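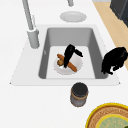

Reston asked under the last gallery whether the gripper build was going to stay in simulation forever, or whether real parts were coming. Real parts are coming. The arm is on the bench in the shared workshop and the wrist mount gets drilled on Sunday. Until then the work is in the sim.

The kitchen is the second test world for the Hisa gripper. The first was a flat table with cubes on it, and it was too easy. A sink gives the arm walls to reach over and a plate sitting low, and the faucet takes up space on the left. I run it on an old desktop at home, with Istau as the planner. So far I have logged 487 runs. A run ends after 70 seconds if the food has not been moved.
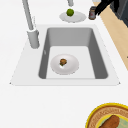
Gripper near the jar behind the sink, green fruit on the far plate.

Reach past the sink was the main problem in June. The planner kept folding the elbow too early, so I moved the base 2 inches closer to the counter and cut the top joint speed. I also changed the starting spots for the jar and the fruit. There are 5 layouts now, all saved in the Helmy folder on the workshop drive if anyone wants to load them.
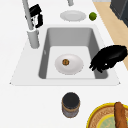 Gripper over the right wall of the basin, lime on the counter beside the far plate.

Next up is the finger pads. I have two kinds of rubber to try and will post the bench pictures when the mount is done.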